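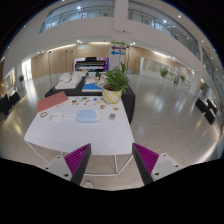

Dzintra Zariņš asked on the issues page whether a report of a break-in should still be kept when the paper took it back a week later, and whether we could please stop calling such rows "confirmed". She was quite right on the second point, and the status column has been reworded all the way through.

Wudodham Incident Reports

A plain table of local newspaper reports on crime and public safety in and near Wudodham, gathered from the back pages of the weekly paper and typed up by hand over a good many evenings. I started it with Roxana Inga to settle an argument over whether shop break-ins go up in November (we still don't agree!), and it has rather grown since then.

What you get

reports.csv has 342 rows, one for each report
places.csv has 128 rows, one for each street or building named
notes.txt is a long ramble on the awkward cases, and well worth a cup of tea

Columns in reports.csv

id, printed_on, happened_on, place_id, kind, arrest, status, source_page, remarks

The kind column takes one of 9 values, all spelled out in notes.txt. The arrest column says only what the paper said on the day it was printed, so please don't read it as a finding of guilt. Plenty of people are arrested and then let go, and the paper doesn't always come back to tell us.

Status is now one of three words: printed, corrected or withdrawn. Withdrawn rows stay in, with the date of the withdrawal under remarks. If you'd like them out of your sums, filter on that column before you do anything else.

Names

We have left out the names of suspects, victims and witnesses, and we'd ask you kindly not to put them back. Mahfuz Begum went through every remark to check for house numbers too, bless him.

Known gaps

Two bound volumes were away for repair when we did the typing, so the spring reports are thin
happened_on is blank wherever the paper said "recently"
Threats made by telephone are filed under the place that took the call

Last full check: 06/06/2025. Corrections are very welcome, and a page number helps enormously.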